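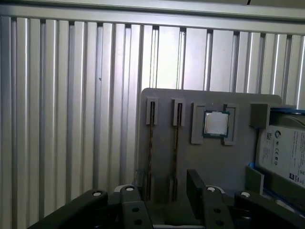 Painel de treino, sala 506: suportes de memória à esquerda, processador à direita, parede de lâminas de alumínio por trás.

# Lista de verificação - bancada de montagem de componentes

**Local:** oficina Kotance, sala 506
**Data:** quarta-feira, 25 de julho de 2001
**Verificado por:** Hsin-yi Yuen
**Em presença de:** Kwan-ho Peng (responsável pela sala)
**Modelo de folha:** Zornier, revisão 8

Legenda: **C** conforme / **NC** não conforme / **D** duvidoso / **NA** não aplicável / **NV** não verificado

A folha do fabricante só prevê C e NC. Acrescentei as outras colunas à mão porque metade das perguntas não se responde com sim ou não, e na última volta alguém pôs C em tudo, incluindo no ponto do extintor, que estava nessa altura na sala do lado.

## A. Painel e fixação

- [x] **A1. Painel sem arestas vivas.** C. Cantos de cima arredondados. Passei a mão pelo bordo superior e pelo esquerdo, sem rebarbas. O bordo inferior não consegui alcançar sem desmontar, fica NV nessa parte.
- [ ] **A2. Painel firmemente fixo à bancada.** D. Aguenta um empurrão com dois dedos. O fornecedor escreve "fixação reforçada" e não diz reforçada em relação a quê. Carregando na zona da memória como quem encaixa um módulo a sério, senti o painel ceder. O Kwan-ho diz que sempre foi assim. Não é resposta que se possa escrever numa folha de inspeção, mas escrevo.
- [x] **A3. Superfície limpa.** C à data.
- [ ] **A4. Painel identificado como material de treino.** NC. O painel imita uma placa e não é uma placa. Para quem trabalha cá é óbvio, para um formando no primeiro dia já não sei. Pedir etiqueta.

## B. Suportes e módulos de memória

- [x] **B1. Suportes sem fissuras.** C. Vistos os dois, o da esquerda e o da direita, com lanterna.
- [ ] **B2. Módulos alinhados com a ranhura.** D. Estão ambos na vertical e paralelos, e a olho parecem bem. "A olho parece bem" foi também o que se escreveu antes de termos entortado um contacto em maio. Verificar com régua.
- [ ] **B3. Bordos dos módulos sem desgaste.** D. O da esquerda tem um tom acastanhado no bordo. Pode ser a cor do próprio material, pode ser sujidade, pode ser outra coisa. O Kwan-ho acha que é da luz. Retirar, limpar e voltar a ver antes de dar C. Até lá ninguém me convence de que é da luz.
- [ ] **B4. Módulos fora de serviço marcados como tal.** NC. Nos registos da Dostevley constam como "não funcionais". Nos módulos não encontrei marca nenhuma. Se algum dia um destes for parar a um computador dos serviços, vamos passar uma tarde a culpar a fonte de alimentação.
- [ ] **B5. Força de inserção dentro do previsto.** NV. A folha pede um valor em newtons e a sala não tem com que o medir. Já o disse na inspeção anterior. Ou se compra o instrumento ou se risca a pergunta.

## C. Processador e alojamento

- [x] **C1. Processador assente no alojamento.** C. Está metido no recesso, sem cantos levantados que eu tenha notado.
- [x] **C2. Tampa metálica sem riscos profundos.** C. Brilhante. Dedadas há de ter, não é critério.
- [ ] **C3. Blocos de guia apertados.** D. O da direita está firme. O da esquerda roda um nada quando se força com a unha. O manual diz que "não requerem reaperto durante a vida útil do produto" e depois não indica a vida útil do produto. Reapertar na mesma.
- [ ] **C4. Orientação do processador assinalada junto ao alojamento.** NC. Os formandos rodam a peça até entrar. Num painel de treino não faz mal, e é exatamente aí que se ganha o hábito.
- [ ] **C5. Resíduos de pasta térmica.** NA. Este posto não usa pasta. O ponto vem da folha geral e aparece sempre.

## D. Parede de alumínio e calha superior

- [ ] **D1. Calha superior nivelada.** NV. Parece descair para a direita, mas depende de onde uma pessoa se põe a olhar, e o nível de bolha estava emprestado. Não vou dar C nem NC por impressão. Voltar com o nível.
- [x] **D2. Topos das lâminas recolhidos sob a calha.** C.
- [x] **D3. Lâminas sem folgas.** C. Bati com os nós dos dedos ao longo da parede e não vibrou nada que se ouvisse.
- [ ] **D4. Superfície sem marcas.** D. Há um pontinho escuro numa lâmina do lado esquerdo, a meia altura. Não saiu com o dedo. Não tentei com álcool porque a ficha da Fu sobre o acabamento diz "evitar solventes" numa página e "limpar com álcool isopropílico" na seguinte. Perguntar por escrito qual das duas vale.
- [ ] **D5. Reflexos incómodos para quem trabalha.** NC. A luz bate nas lâminas do meio e, ao fim de uma hora de peças pequenas, cansa. A Zornier anuncia o fundo de alumínio como "antirreflexo". Gostava de conhecer quem fez o ensaio. Proposta: pano fosco atrás do posto ou candeeiro mais baixo.

## E. Eletricidade estática e alimentação

- [x] **E1. Pulseira antiestática disponível no posto.** C.
- [ ] **E2. Pulseira testada.** NC. A etiqueta do teste está ilegível. O Kwan-ho garante que testou na semana passada. Acredito nele e mantenho NC, que a folha pede registo.
- [ ] **E3. Parede de alumínio ligada à terra.** D. Disseram-me que sim. Não encontrei o condutor e não tinha multímetro comigo. "Disseram-me que sim" vale zero neste ponto em particular.
- [x] **E4. Nenhum componente do painel ligado à corrente.** C. Confirmado com o Kwan-ho, que desligou o quadro do posto à minha frente antes de eu começar.
- [ ] **E5. Cabos arrumados fora da zona de passagem.** NV. Andavam a lavar o corredor e tinham os cabos todos em cima de uma cadeira.

## F. Organização do posto

- [x] **F1. Ferramentas contadas no início e no fim.** C. Bateu certo com a folha do armário 201.
- [ ] **F2. Caixa de peças pequenas com tampa.** NC. A caixa existe. A tampa anda desaparecida desde que a usaram para outra coisa.
- [x] **F3. Extintor no sítio.** C. Desta vez fui lá ver.
- [ ] **F4. Tempo máximo de trabalho contínuo afixado.** D. Está afixado: 60 minutos. Perguntei a três pessoas que passaram e nenhuma o tinha lido. Tecnicamente conforme, e não lhe dou C.

## Comentários

**H. Yuen:** O conjunto está em melhor estado do que eu esperava e pior do que o catálogo descreve. Nada do que vi obriga a fechar o posto. Peço só que não se use a frase "inspecionado sem reservas" no resumo que vai para cima, como da outra vez. As reservas estão aqui, com número.

O que me preocupa mais é A2 junto com B2. Um painel que cede um pouco e um módulo que pode estar ligeiramente fora do alinhamento são duas coisas pequenas. Juntas ensinam a pessoa a carregar com força até ouvir o estalido, e depois ela faz o mesmo numa placa que custou dinheiro.

**K. Peng:** Sobre B3, continuo a dizer que é da luz. Sobre A2, aperto os parafusos amanhã, mas lembro que o painel foi montado segundo as instruções. E2, tenho o registo do teste em casa, no caderno azul.

**H. Yuen:** As instruções também dizem que os blocos de guia não se reapertam. O caderno azul tem de vir para a sala. Um registo em casa não serve a quem pega na pulseira às oito da manhã.

**K. Peng:** Trago. A etiqueta do A4 faço eu na impressora. O pano fosco do D5 não prometo, que já pedi candeeiros no ano passado e ainda espero resposta.

## A fazer antes da próxima volta

| Ponto | Ação | Quem |
|---|---|---|
| A2, C3 | Reapertar painel e bloco de guia esquerdo | Peng |
| A4, B4 | Etiquetas no painel e nos módulos | Peng |
| B2, B3 | Medir alinhamento, retirar e limpar módulo esquerdo | Yuen |
| C4 | Marcar a orientação do processador | Peng |
| D1 | Nível de bolha | Yuen |
| D4 | Carta à Fu sobre solventes | Yuen |
| D5 | Pano ou candeeiro | por atribuir |
| E2 | Registo do teste da pulseira na sala | Peng |
| E3 | Medir continuidade à terra | Yuen |
| F2 | Tampa | quem a levou |

Próxima verificação: setembro. O ponto B5 fica em aberto até haver instrumento - não o volto a preencher por estimativa.

Rubricas: H.Y. / K.P. (K.P. com ressalva em B3)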